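# Does Lemon Juice Clean Everything? 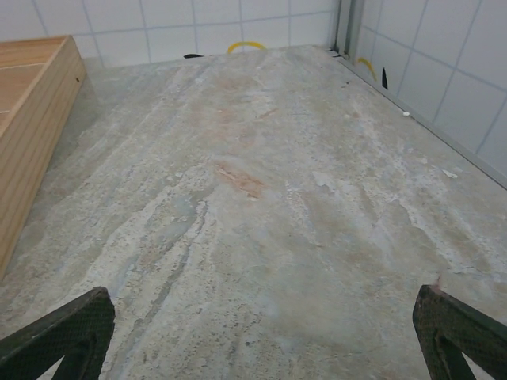 People love to say that lemon juice can clean anything. Should you believe them? Lemon juice is an acid, and acids are good at some jobs. They can help lift rust, so somebody looking at a reddish-brown stain with feathery edges, like the one near the middle of this surface, might reach for a lemon. But what is the surface made of? Real marble contains a mineral called calcite, and acid eats calcite. You could swap a stain for a dull spot that never wipes off.

## "But it's natural!"

So is poison ivy. "Natural" tells you where something came from – it doesn't tell you what it does.

## Test it yourself

Ask an adult for two dull pennies. Put one in lemon juice and one in plain water. Wait 15 minutes, then rinse both.

Why bother with the water? Without it, you can't tell if the lemon did the work or if any wet penny would look better. When an ad skips that part, be suspicious.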